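Speaker notes: The gripper that did not open
Talk for the Pimov users meeting, Mar 11, 2026
Slot is 12 minutes, then questions

Slide 1. Title
Good afternoon. Say name, say Lasell. Speak slowly, the room has echo.
I want to tell you about a fault in our hand-held grippers which we did not notice for too long. The robot was blamed first, and then the software. Both were fine. I think many of you use similar tools, so maybe you can check yours when you go home.

Slide 2. How we work
We collect demonstrations with two hand-held grippers, one in each hand. The marker cubes give us the position of each tool. Later, the robot arm uses the recordings to learn the same motion. The task in this talk is simple: take a small item and put it into a bin. We do it in the long hall with the brick wall, because there is space to walk.
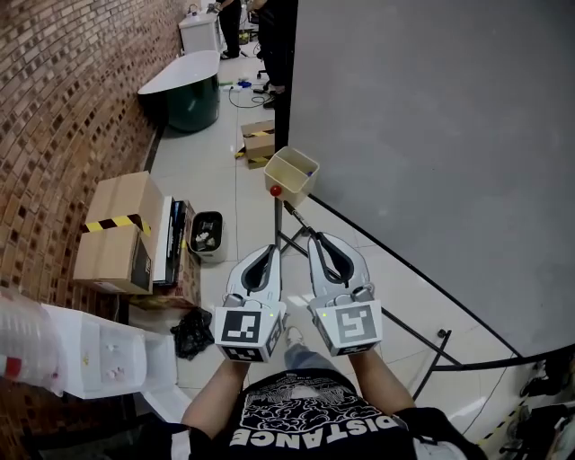

Slide 3. What we saw on the robot
In September we ran the trained policy on the arm. It reached the bin well. Then it opened the fingers too late, or it opened them only half. Out of 200 trials, 12 ended with the item still between the fingers when the arm was already moving back.
In 5 of these, the arm pulled the bin with it, and the stand fell. This is the safety part of my talk. One time a colleague was standing near the stand to put the next item. The stand hit the floor next to the foot. There was no injury, but we stopped all work for that day.
(Pause here. Do not hurry over this part.)

Slide 4. Where we looked first
We looked at the wrong places. I list them so that you can save the time.
The arm controller. We replaced the cable and changed nothing else. Same result.
The training code. Two weeks of reading logs. We found one small bug which had no effect.
The delay of the network. It was normal.
Only after this did somebody take the hand-held tool and close it very slowly, next to the ear. There was a small click on the way back.

Slide 5. The cause
The linkage on the hand-held gripper turns on a pin at the hinge. On our left tool this pin was worn. When the operator released the handle, the fingers stayed a moment before they moved. The operator felt it and waited with the hand, without thinking. So the waiting went into the recordings, and the arm learned to wait too. But the arm does not feel when the item is free. It waited a fixed time and left. 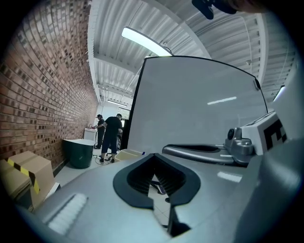
The wear is very hard to find by eye. With the tool in the hand you look at the fingers and at the bin, and the hinge is on the side where you do not look. We found play in the pin only when we held the body in a vise and pushed the arm of the linkage with one finger. Our spare from Kramer had no play at all, so we had something good to compare with.

Slide 6. What we changed
Before every session: open and close each tool 5 times, slowly, and listen.
The pin is replaced on a schedule now. Before, we waited until somebody complained.
Recordings from the worn tool are marked in Clolska and not used for training. This hurt, it was a lot of work from many people.
On the robot, the arm may not move back until the finger sensor says open. If there is no signal, it stops and stays.
The stand is fixed to the floor during robot trials. No person is inside the tape when the arm has power.

Slide 7. Still open
We do not know how much wear is too much. If someone here has measured this, please come to me in the break.
Also we do not have a good way to find old recordings with this fault when the tool number was not written down.

If there is time: play the sound of the click, first the worn pin, then the new one. Check the volume before.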